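How to Plan a Budget for Your First Handheld Gripper Setup

By Tímea Kun
Updated 5/29/20

Every few weeks somebody writes to me and asks what it costs to start collecting manipulation data with handheld grippers, and every time I type out the same long answer with slightly different mistakes in it. So I finally sat down with a pot of tea and wrote the whole thing out properly. It's the page I wish I'd had in front of me when Levente Kozma and I put together our first purchase request, which came back to us twice (once because we forgot the chargers, and once because we had added up the wrong column).

You don't need to be an engineer to follow along. You need a spreadsheet, a tape measure, and an hour when people will leave you alone.

Step 1. Write down the tasks before you look at a single price

I know, I know – the catalogs are the fun part. But open a blank sheet first and list the things you want people to do with the grippers during your first three months. Keep the wording plain: "pick up a box from the desk," "open a drawer," "move a small item from one table to another." Next to each task, write how big the object is at its widest point and how heavy it is. A kitchen scale is fine for this.

Our first list had far too many tasks on it. Irén Bodnár went through it with a pencil and crossed out everything that needed a sink, and that alone saved us from renting a second room.

Step 2. Measure the room and the furniture you already have

Before you budget for special workbenches, try an ordinary office. A plain desk at normal height works very well for tabletop tasks, and you probably own one already. Measure its length and depth, then measure the floor around it. You want enough space for one person to work at the desk while another stands back and watches the recording without bumping elbows.

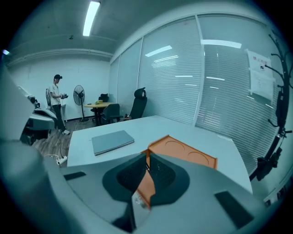
Chairs take up more of a room than you'd think, so put them on your floor sketch too, pulled out and not tucked in. If you decide that a few should go into storage, ask now whether your building charges for it. Ours did, and it was a line we hadn't planned for.

Go around the walls next and mark every outlet. I draw mine as little circles and write the distance to the desk beside each one. That distance tells you what length of extension cord to buy, and it tells you where you'll want cord covers. Please don't leave those off because they're dull! Cord covers cost very little next to everything else on the sheet, and you'll want them from the first day.

Step 3. Decide how many grippers you need

Start from people, then work back to equipment. How many operators will be working at the same moment? Will each of them use one gripper or two? Multiply those, and then add a spare. Saulius Sepp, who had to talk me into the spare, put it this way: the day a finger pad tears, you either have another unit in the cupboard or you have several people on the payroll eating sandwiches.

For our first round we got a quote from Druvora at $1399 per unit, with the fingers fitted and one set of spare pads. Duken came in lower on the unit but sold the pads, the cable and the carrying case separately, and by the time we'd added those up we were looking at nearly the same total. So ask every supplier for a price on a complete working unit, and ask them to list in writing what's in the carton.

Questions I send with every quote request:

Are the finger pads replaceable by hand, or does the unit go back to you?
What does a set of pads cost, and how many come in a set?
Is the recording software a one-time purchase or a yearly one?
Who pays shipping if a unit fails in the first 40 days?
Can we buy one unit now and get the same price on the rest later?

That last one got us a yes from Druvora, and all I did was ask.

Step 4. Budget for the things that go with the gripper

The grippers themselves are the easy part of the sheet. The supporting items are where budgets go wrong, and I like to give them a section of their own so they can't hide. Head-mounted devices, if your project uses them, go here. So do straps, batteries, storage drives, backpacks for carrying gear, and marker tags for tracking.

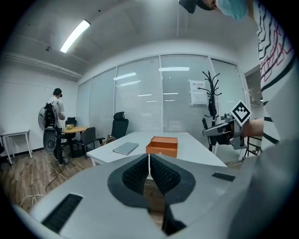

Small consumables deserve their own line, and you should work them out per person and per session. Disposable caps are a good case. If your operators share headsets, you'll want a fresh cap for each person who puts one on, and the light blue kind the operator at our white table is wearing comes in packs from any medical or salon supplier. We pay $50 for a carton from Erraji, and I reorder when we open the last one. Wipes, tape and printed labels go on this line too.

Objects for the tasks go on the sheet as well, even when they're cheap. We set aside $99 for ours the first time around and spent every cent of it on boxes, trays and little desk items. Buy duplicates of anything you'll be handling every day, and buy them in the same order. Stores change their colors and sizes without warning, and matching a lid six months later is a miserable way to spend an afternoon.

Step 5. Put a price on people's time

This is the section Levente and I left off completely. Count setup, the practice session, the actual recording, and the tidying up at the end. New operators are slow for the first day and they should be, so don't plan on full output until they've had a chance to get comfortable. I also budget paid breaks, and I'd ask you to do the same. Holding a gripper out over a table is tiring on the wrist and shoulder.

Then add time for whoever checks the recordings. On our team that was Irén Illés, and we had written her down for a couple of hours a week when she needed far more.

Step 6. Buy in two rounds

If your purchasing office allows it, split the order. The first round is one or two grippers, one set of supporting items, and a small box of task objects. Run that for a while in the real room with the real people. Keep a notebook open on a shelf and let everybody write down what was missing or annoying.

Ours filled up quickly. The cord was too short, the pads wore sooner at the tips than along the sides, and we needed a place to set a gripper down between tasks. We bought a padded stand from Cledness in the second round, and that line wouldn't have been on the sheet at all if we'd ordered everything in February as we first intended.

Step 7. Lay out the sheet so other people can read it

Use one row per item, with columns for quantity, unit price, supplier, delivery time and round (first or second). Put shipping and tax on their own rows. Then add a column called "What happens without it" and fill it in with a few words for every row. It feels silly while you're typing, but when the person approving the budget asks why you need six packs of straps, the answer is already sitting there.

Save a dated copy each time you send the sheet to somebody. I have a folder of these now, and when a supplier's price moves between quotes, it's the first place I look.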